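Letstead Community Repair and Reuse Group
Minutes of the February meeting, Tilthorpe Hall, 7:00 p.m.

Attendance: 15 members, plus two visitors from the Čierny Street gardeners, who were made very welcome.

1. Minutes of the last meeting
Approved with one correction. The seed swap raised $200, and the draft had left off a zero. Much better!

2. Spring fair
Lots of good news. The school has said yes to the playing field, the brass band is coming back, and we have 4 food stalls signed up already. The pie stall would like to be near the gate again. Agreed. Parking is still open, and the field behind the church was muddy last year, so we will ask the feed store if we can use their lot.

3. Library corner
The new shelves are up and they look wonderful. Large-print books are going out faster than anything else. We have 673 titles on the list now and the children's section is spilling onto the windowsill. Agreed to stop taking encyclopedias for the time being.
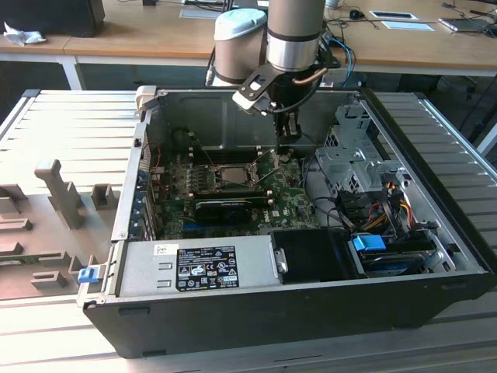

One member offered a box of jigsaw puzzles, all said to be complete. Accepted with thanks – they can go on the low shelf next to the atlases, and borrowers will be asked to leave a note in the lid if a piece goes missing.

4. Garden beds
Our visitors talked us through their rain barrel setup and it got everyone excited. We would like to try two barrels on the south side of the hall before planting time. They also have spare raspberry canes for anyone who can dig them up. The Isonine bed (named for the old paint shop that stood there) needs fresh soil and will be left for beans and squash this year.

5. Hall kitchen
The oven door has a new hinge. Tea towels are running low again, so please check your bags at home. The request for a second kettle was passed without a vote.

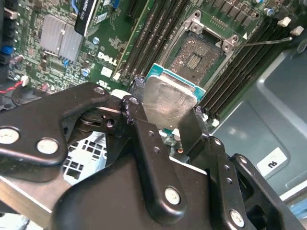 Dell motherboard with the processor at the socket.

6. Any other business
The singing group wants to start half an hour earlier. No objections.
Lost property: one green scarf, a child's rain boot, reading glasses in a tartan case.

Next meeting in March, same room, 7:00 p.m. Bring fair posters if you have designs to show.

Meeting closed at 8:40 p.m.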